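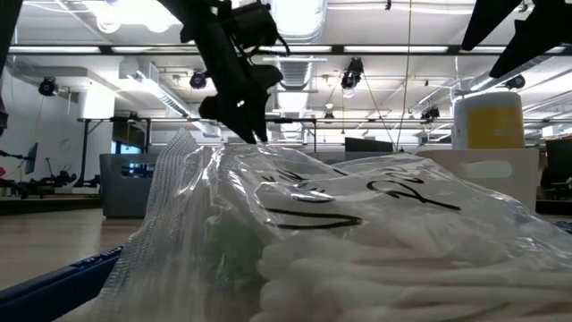 Ostero to Sell Cord Ends in Zip Bags From Its Rurunlow Store

RURUNLOW, December 2019 – Ostero, a supplier of cord, rope and trimmings to home crafters and small workshops, has started selling its leftover cord in clear zip bags. The bags are sold under the name Cropper and are available now at the company's Rurunlow store and by mail order.

Cropper bags hold lengths of cord left over when a spool is cut down to fill a customer's order. Until this year, Ostero kept these ends in open bins at the back of its cutting room. Customers could buy them by weight, but the cord tangled quickly and shorter pieces sank to the bottom. A customer looking for enough of one thickness to finish a plant hanger often had to empty most of a bin to find it.

The company ran a trial in August with 108 bags, filled by hand and placed on a single shelf near the front counter. All of them were sold before the end of the month. A second batch of 894 bags followed in the fall, and mail-order customers were included for the first time. Ostero now has 3717 bags packed or ready to be packed, which it expects to cover demand through the winter.

How the bags are packed

Each bag contains cord of one color and one thickness. The first bags are all off-white, the color Ostero sells most. Dyed cord will be added once there are enough ends of each shade to fill a reasonable number of bags.

The cord is folded back and forth in rows and laid flat before the bag is closed. Ostero tried several other methods during the trial. Small coils looked tidy on the shelf but sprang open when the bag was unzipped, and thick cord wound around a card kept a crease where it had been bent. Folded rows take up less space and leave a soft loop at each turn, and the cord can be pulled out from one end without disturbing the rest.

Thick cord does not fill the corners of a bag very well, so some bags will look fuller than others. The amount inside is set by length and does not depend on how full the bag looks. Every bag holds at least 8 yards in total, in no more than three pieces. Pieces shorter than one yard are left out and sold separately as stuffing and tassel ends.

Bags are marked by hand with a black marker. Ostero considered printed stickers for the first run but decided against them. Customers in the trial said they reused the bags for other supplies at home, and several asked for packaging without a glued label. Marker on plastic can rub off in time, and the company suggests that anyone who plans to keep cord in the bag for a long period add a paper slip inside with the thickness and length.

Storage and care

Cropper bags can be stored flat in a drawer or stood upright in a box. Flat storage is better for the thicker cords. Heavy items should not be placed on top, as the folds may set and the cord will then need to be steamed or hung with a weight before it is used for knotting.

The cord should be dry when it goes back into the bag. A bag kept in a garage or basement should be opened from time to time to let in air. Off-white cord may show small differences in shade from one bag to the next, even when the thickness is the same. Customers working on a large piece, such as a wall hanging or a hammock chair, are advised to buy enough bags at one time and lay them side by side in daylight before starting. Store staff will open a bag at the counter on request so that the cord can be compared.

Returns and empty bags

Unopened bags may be returned under the store's usual terms. Opened bags can be exchanged if the thickness is not as marked. Empty bags in good condition can be brought back to the Rurunlow store, where they will be wiped and used again. Bags with a torn zip or a split seam will not be accepted.

Supply to other stores

Radex, which delivers Ostero spools to craft stores in the region, will carry Cropper bags in mixed cartons beginning in the new year. Stores that already have an account with Radex can add cartons to their regular order. Cartons will contain several thicknesses, and the mix will vary with what has come off the cutting table. Ostero is not able to take orders for cartons of a single thickness at this time.

Full spools and cord cut to length are not affected by the change. The open bins will stay in the cutting room until the remaining mixed colors have been sold, after which the space will be used for a second packing table.

Workshop groups and schools that need larger amounts may ask for unsorted ends, which are sold by weight in plain sacks. These should be ordered ahead and collected from the side entrance during store hours.

About Ostero

Ostero sells cord, rope, webbing and trimmings from its store and cutting room in Rurunlow. It supplies home crafters, upholsterers and small makers in person and by mail order.

Press and trade inquiries: please contact the Ostero office in Rurunlow. Sample bags are available to craft publications on request.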